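Buy the Cheap One First

My brother-in-law and I have been having the same argument since September, and I've decided to settle it here where he can't interrupt me. He believes in buying the best tool you can afford, once, and keeping it until you die. I believe in buying the cheap one, finding out whether you even like the hobby, and then maybe buying the nice one if the cheap one wears out or makes you swear too much.

I know his side has all the good sayings. Buy once, cry once. A poor man pays twice. My grandfather said that last one all the time, and he owned a garage full of things he'd bought for 2 dollars at yard sales, so go figure.

What got me thinking about it was a night class in small metal repair at the community center in Nollstead. The teacher was Shota Honda, a very patient man who fixes clocks and old sewing machines, and on the first night somebody asked him which brand of everything we should get. You could see the whole room pick up their pens! He said to get whatever the hardware store had and come back when we'd ruined it. A couple of people looked really let down. I think they'd been looking forward to the shopping (so had I, a little).

I've done it the other way, you see. When I got into bread I bought the fancy mixer before I'd made a single loaf. When I got into running I bought the watch. The mixer has been used maybe a handful of times, and every time I walk past it I feel like it's judging me. A thing that costs that much turns into a chore. You can't just mess around with it on a rainy afternoon, you have to be Serious, and being serious is a terrible way to start anything. 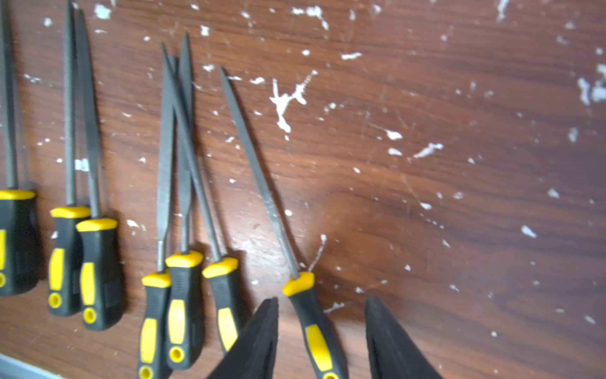
Cheap stuff lets you be bad at something for a while. I lend it out without worrying. I leave it on the bench, I drop it, I use it for jobs it was never meant for — opening paint cans, mostly — and if I wreck it I've learned something for the price of lunch. My neighbor Sachiko Kuroda taught herself to carve stamps with a craft-store set she bought for her daughter, and she's still using it. She makes all her own cards now and they're lovely.

There are limits, and I'll give my brother-in-law this much. I wouldn't buy a bargain ladder. I wouldn't buy a bargain anything that goes on a car or holds up a person. And some cheap tools really are junk, the kind where the screwdriver tip twists before the screw does, and that can put a beginner off for good because they figure it's their own fault. I had a pair of pliers like that once and I threw them in the lake. (I went and got them out again. It was a shallow lake.)

But most of us aren't building ladders. We're fixing a drawer, or filing down a key that sticks, and we'll do it 12 times in our lives. For that, the cheap one is plenty, and you can put the rest of the money toward more materials to ruin.

He's reading this over Sunday lunch, I expect. Pass the potatoes, Gautam.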